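**Folding on a cloth-covered table: worth it or a gimmick?**

**lintbrain** · October 22, 2026

Weltier wants $79 for a "folding surface," which as far as I can tell is a sheet over a table. I've folded on my bed for years. Cloth-covered tables, washer in view in both:
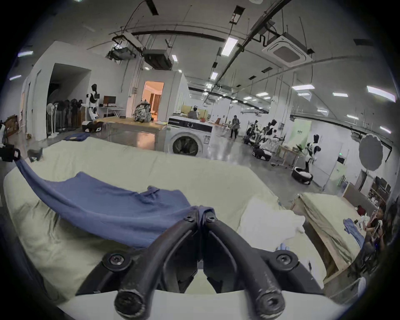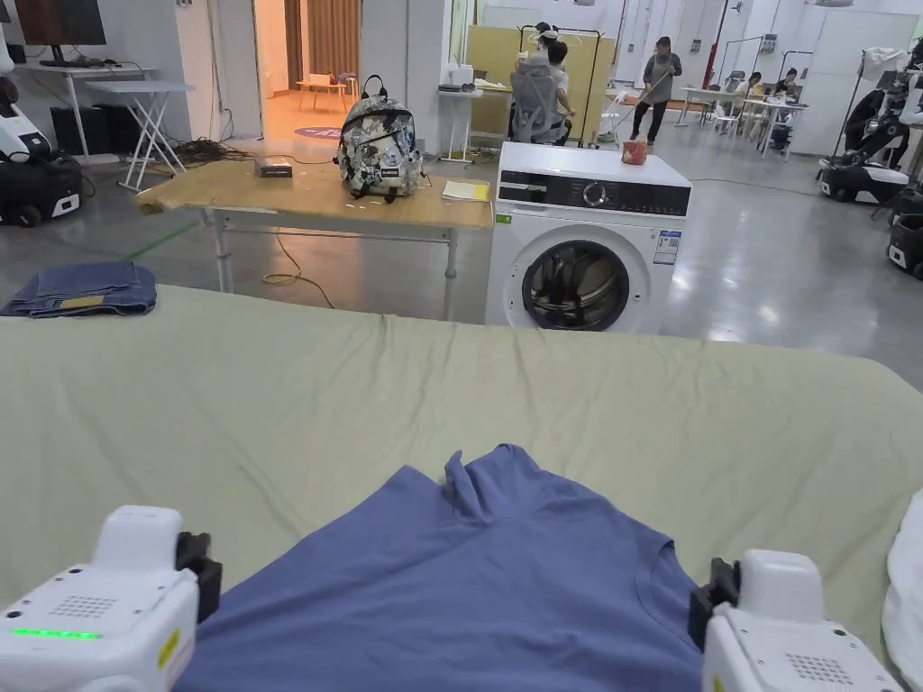 ### Replies

**Drullomico**

Seventy-nine bucks for a sheet? No. I will say the t-shirt in the second one is on a big enough surface. Jeans folded off to the side, shirt spread in the middle, I'd do the same. But any old bedsheet does that.

**prenda_10**

Disagree. A bare table is slippery and shirts slide all over. Cloth grips. I do 10 loads a week in January when everyone's in layers and I'd never go back.

**Drullomico**

Grips, sure. It also wrinkles, look at the far edge of that green one. Now you're smoothing two things.

**lintbrain**

Clips underneath might fix that. Weltier claims theirs "saves 200 minutes a month." Saves them compared to what?

**saltyhem**

Compared to nothing, they made it up. I bought the Lü version, same idea, and timed myself: 266 seconds for a small basket with it, 266 without. My back did like the height better than the bed.

**prenda_10**

So it's the table that helps. Fine, I'll give you that. Still keeping my sheet.

**lintbrain**

Old sheet and clips it is. Will post if it slides.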